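Opinión > Vida cotidiana > Lengua

Imprimir
Enviar por correo electrónico

El derecho a hablar despacio

2023-10-24
Por Enikő Erdős

Hace 18 años que vivo en español y todavía preparo las frases antes de llamar por teléfono. Las escribo en un papel, con los verbos subrayados, y cuando la persona del otro lado contesta algo que yo no había previsto, el papel ya no me sirve. No me avergüenzo de esto. Lo cuento para que se comprenda desde dónde escribo.

En septiembre tuve que cambiar la dirección de mi contrato con Tekis, la compañía que me da internet. Es un trámite pequeño. Marqué el número, escuché la lista de opciones y una voz grabada me pidió que dijera "en pocas palabras" el motivo de mi llamada. Yo dije: "Quisiera modificar la dirección". La voz me respondió que no me había entendido. Repetí más fuerte, que es lo que hacemos todos aunque no ayude. Después de la tercera vez la llamada se terminó sola.

Mi opinión es sencilla: toda empresa y toda oficina que atiende al público debería ofrecer una manera lenta de ser atendido. Una ventanilla, un teléfono con una persona, una carta que se pueda contestar con otra carta. Puede ser más lenta que las demás y puede tener horario corto. Pero debe existir.

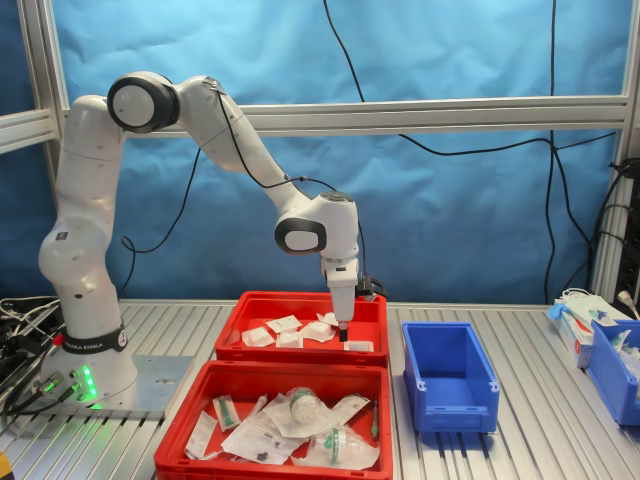
La prisa de los otros

Cuando una persona habla con acento, el que escucha suele tomar uno de dos caminos. O acelera, para terminar pronto, o habla como a un niño, separando mucho las sílabas. Conozco bien los dos. El segundo es más amable, pero cansa igual. Lo que yo necesito es que me dejen terminar la oración, incluso si pongo el subjuntivo donde no va.

Mi vecina Lenora nació en esta misma calle y no tiene ningún acento que los demás noten. Tiene, eso sí, una edad en la que ya no oye bien las consonantes. Ella sufre con el teléfono lo mismo que yo. Un día hicimos juntas una reclamación a la compañía del agua, ella con el idioma y yo con el oído, y entre las dos tardamos 53 minutos. Nos reímos bastante, pero a la mañana siguiente ella estaba agotada y me dijo que prefería pagar la factura equivocada.

Esa frase me parece grave. ¿Cuánta gente paga la factura equivocada? No lo sé, y sospecho que las compañías tampoco tienen mucho interés en saberlo.

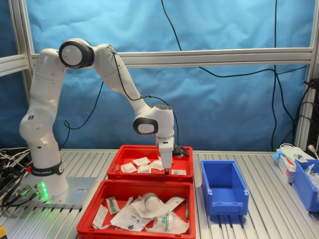

Brazo Franka Emika sobre una bandeja de plástico rojo.

Se me dirá que esto cuesta dinero. Es verdad. Se me dirá también que la mayoría de los clientes prefiere la rapidez, y lo creo, yo misma la prefiero cuando compro un billete de autobús. Pero un servicio como la luz o el agua no se elige del mismo modo que un billete. Si no entiendo el menú de un restaurante, me voy a otro. Si no entiendo el menú telefónico de la compañía del agua, no tengo adónde irme.

En la ferretería Ristić, donde compro desde que llegué, el dueño tiene una costumbre que me gustaría ver en otros lugares. Cuando alguien no encuentra el nombre de una pieza, le acerca un lápiz y un trozo de papel de envolver. El cliente dibuja. Yo he dibujado allí bisagras, tacos, una junta de grifo que parecía un huevo frito. Mientras tanto la fila espera, y la fila, que yo recuerde, no ha protestado.

También me gustaría decir algo a quienes, como yo, aprendieron el idioma de mayores. Muchos pedimos perdón al empezar: "perdone mi español". Yo lo hice durante demasiado tiempo. He dejado la costumbre y noto que me escuchan igual. Ahora digo "un momento, por favor", busco la palabra y sigo.

La semana pasada volví a llamar a Tekis por la misma dirección. Llevaba mi papel. Dije solamente "mudanza", y la voz grabada me pasó con el departamento de bajas.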